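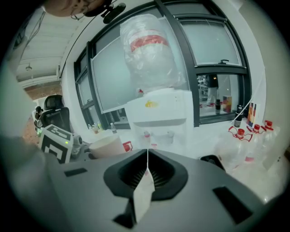 What is Tzavaras matching? It's a way of teaching a robot arm from recordings made with a hand-held gripper, where each recording gets lined up with the others by what the gripper was touching, and the clock is ignored.

I've been using the method for a while now (and I wrote a chunk of this entry's first draft), so forgive me if I get excited in places!

Background

The idea came out of the Skalden group, where Hongjun Jiang and Beatrice Mrema were trying to get an arm to copy small everyday jobs, like picking up something light and setting it down again. People are wildly uneven at this. One person grabs a thing in a blink, the next one hovers and fusses, and if you line those two up second by second you end up teaching the arm a sort of mush. I've made that mush myself, plenty of it.

How it works

Each recording gets cut at the moments of contact: fingers close, object leaves the surface, object comes back down, fingers open. The pieces between the cuts are stretched or squeezed to the same length, and then the arm learns from the pieces. Position comes from the wrist camera plus a printed marker cube, if you have one in view. My own advice is to keep the cuts few. Two per grasp is plenty to start with, and you can always add more later.

Results

The set everybody quotes is Zurum, with 1050 recordings, of which 101 were held back for testing. Jiang and Mrema found that the matched version dropped fewer objects than the clock-based one, and the gap was widest on thin, floppy things like paper and string. Gerasimos Dimitriou later ran it again on a different arm and got the same ordering, though with a smaller gap.

Known problems

Sliding is the big one. If you push a cup along a table there's no clean contact moment to cut at, and the method just guesses (badly, in my hands). Grigoris Manolakis has a patch for this in the Trarnov toolkit that looks at finger force as well, and I like it a lot, but it's slow and it needs a gripper with force sensing.

See also: contact segmentation, time warping, learning from demonstration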